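Chapter 2
Where Examples Come From

I spent my first April at Kerow convinced that the learning part would be the hard part. Ha! We had 1219 episodes of table tidying by then, and Precious Tan and I threw out a whole Tuesday's worth in one go (I'd been moving the arm so fast that the policy learned to fling things).
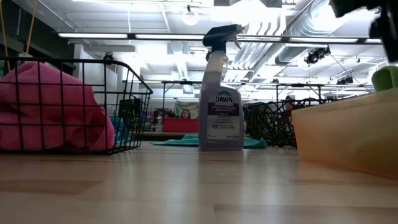

So before we touch any math, I want you to think about the person doing the demonstrating. Are they tired? Do they always reach from the left? My rule is 15 minutes on, then swap with a partner. Section 2.1 starts with how we write down a task before anyone records it.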